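Playroom Tidying: Sorting Paper and Cardboard
Usbridge Family Housing Service – Gallery

The pages in this series show everyday household work in homes with young children. The present set concerns the clearing of scrap paper and torn cardboard from a playroom floor.

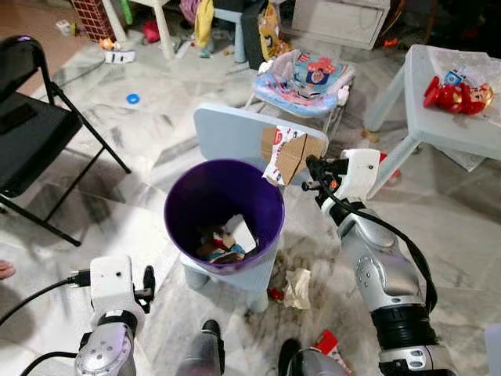

Page last changed: June, 9:24

A purple bin raised to the height of a child's chair, with crumpled paper and packaging scraps at the bottom. Toys and a baby bouncer remain on the floor behind it.

Households are asked to flatten product boxes before disposal. Small printed cartons, such as those for children's toothpaste, may be placed with the cardboard once they are empty.

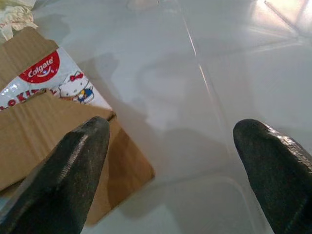 Corrugated pieces should be torn to a size that fits the bin without force. Larger panels may be set aside for the paper collection at Granström Court – the container stands beside entrance 9.
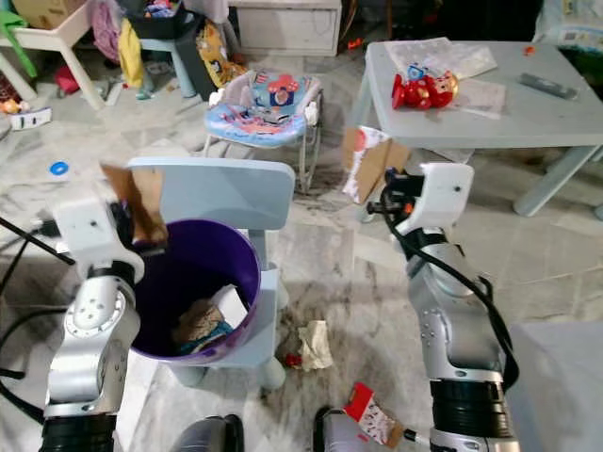

Loose tissue is to be gathered last, together with any small scraps left near chair and table legs. Further galleries cover the kitchen and the hallway.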